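About the Lisov Bird Study Centre

By the Centre Office
Last reviewed in June

The Lisov Bird Study Centre is an independent teaching and recording body for people who wish to learn about wild birds in a serious way. It was founded by a small group of teachers and field recorders in Cindton who found that there was no local place where a beginner could be taught to identify birds properly, keep sound notes and pass those notes on to others who might use them. The Centre has now been open for 24 years and remains in the town where it began.

Our main work is teaching. We offer 11 courses each year, from a first course in field identification to a longer programme on survey methods, which covers counting, mapping and the keeping of records over several seasons. Classes are kept to a limit of 20 students. Most courses combine evening study with morning visits to the estuary and to the woodland at Vasconcelos, where the Centre has permission to carry out surveys throughout the year. The two settings are very different. The estuary is open and exposed, and students learn to judge size and shape at long range. At Vasconcelos much of the work is done by ear, and early visits begin at 5.30 in the morning during the spring.

No earlier experience is required for the first course. Students are asked to bring a notebook and to wear suitable outdoor clothing. Binoculars may be borrowed from the Centre for the length of a course against a returnable deposit. Those who already keep records may apply to enter at the second level, and should include a sample of their field notes with the application.

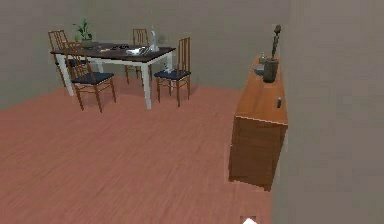 The Centre also holds an archive of field notebooks and nest record cards, many of them given by former students or their families. The archive may be consulted by appointment. Notebooks cannot be taken away, but copies of single pages can be supplied on request for private study. Records of rare breeding species are held separately and exact nest sites are not released. This rule applies equally to members, visitors and students of the Centre.

Our catalogue of records is kept on the Silteck system, which replaced the original card index. The work of entering the older cards is still going on, and readers who cannot find a species or a site in the catalogue should write to the office before assuming that no record exists. The spelling of place names on the early cards is uneven, and several local names for waders and owls were used without any note of the standard name. Corrections are welcome.

The Centre publishes a members' bulletin 2 times a year. It contains survey results, short papers on local species and notices of coming courses. Papers on migration, moult, song and nesting behaviour are all considered. Authors are asked to state where and how their observations were made, and to say plainly where an identification remains in doubt. Reports of single sightings are printed only when they are supported by a full written account.

In all its field work the Centre puts the welfare of birds first. Recordings of song are not played to draw birds into view, and nests are not approached except by licensed recorders taking part in an approved survey. Students who do not keep to these rules may be asked to leave a course.

The Centre is paid for by course fees, membership and gifts. Reduced fees are available for full-time students and for those receiving a state pension. Schools in the Cindton area may request a visit from one of our tutors, for which no charge is made during the autumn term. Requests should reach the office before the end of June.

Contact the Centre Office | Privacy | © Lisov Bird Study Centre. All rights reserved. | Back to top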